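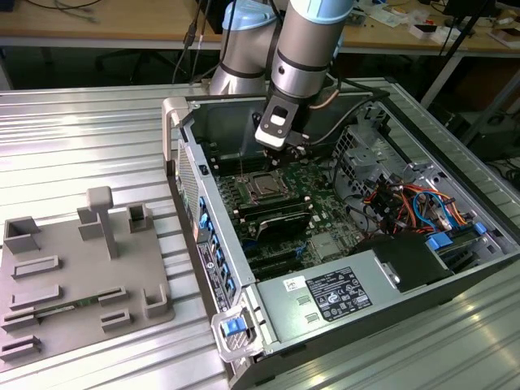 Issue 44

Search stories, authors, issues
Last updated 2018-01-01
Reading time: 4 min

The Gray Tower
by Graziella Testa

The computer had belonged to the accounts office at Parisi for so long that the people there called it by a name. They called it Amedeo, after Amedeo Lombardi, who had used it until he retired and who had never let another person sit in front of it. When it arrived at the workshop there was still a piece of paper tape on its box, with his name in small capital letters.

Cinzia signed for it and wrote the number 238 in the book. She did not yet know the name of the man, only of the machine, and she thought it was a strange name for a company to give to its equipment.

She laid the tower on its side and took away the panel. She liked this moment more than any other in her work. It was like opening the door of a house while the family was out. The green board was there with its dark rows of memory, and the wires went over it in red and orange and yellow, blue and black, as if somebody had left their knitting. Every part that a hand was allowed to touch was blue. Her first teacher had told her this when she was nineteen: look for the blue, the blue will open. She had found that it was true for this kind of computer and for very few other things.

The order from Parisi was simple. Remove the drive, destroy it, send the certificate, and use the rest for parts. Cinzia had done this work for many offices and she never looked at what was on the drives. It was a rule of the workshop and it was also her own rule.

In the afternoon the telephone rang.

"You have my computer," said an old man. "It is gray and it has a handle at each end of the side."

"We have many gray computers, sir."

"Lombardi. It will say Lombardi."

She looked at the tape. She had put the box under the bench, and from where she stood she could read it upside down.

"It belongs to the company," she said. "I am sorry. I cannot give you anything that is inside."

"I do not want what is inside," he said, and then he was quiet for such a long time that she thought the line had fallen. "My wife used to call me at five to six. Every day, to ask if I was leaving. I wrote it down what she said. Only one line, in a file, under the invoices. Bring lemons. The cat is on the roof. It was a game at the start, and after that I could not stop. There are 3381 lines."

Cinzia sat down.

"You want the file, then," she said. "This is something inside."

"No. I have asked them and they said no, they were very polite. I have accepted it. I want only to know when you will do it. The hour. I would like to be at home at that hour, and not in the supermarket."

She did not know what to answer. Nobody had asked her for an hour before. She looked at the clock on the wall, and then at the tower, with the silver power supply shining in its corner, and she felt that it was listening, although it was not even plugged in.

"Let me make one call," she said.

She made five. At Parisi she spoke with a girl at the desk, then with a man who was eating, and at last with Úna Sheehan, who had the office that had been Lombardi's. Úna Sheehan had a tired voice. She said that the rules were the rules, and that the drive was full of invoices from Estel and from Britutar which no person outside could see.

"I understand," said Cinzia. "But you are not outside. You could come here and look for one file. I would turn my back."

There was a noise of papers.

"He left me his plant," said Úna Sheehan. "When he retired. He left a page of instructions for the water."

She came the next morning, with her coat wet on the shoulders. Cinzia connected the cables and went to stand at the window, as she had promised. Behind her the old fans began to turn, first with a cough and then well. She could hear the keys, slow, and then for a while no keys.

"Oh," said Úna Sheehan, very low. "She was funny."

The printer worked until almost noon. When the last page was out, Cinzia switched everything off and pulled the drive from its place, and it came easily. She called the number that the old man had left.

"It will be today," she told him. "At five to six. Will you be at home?"

He said that he would be at home. Úna Sheehan was already in the street, holding the pages under her coat, asking a woman with a dog which way was the bus.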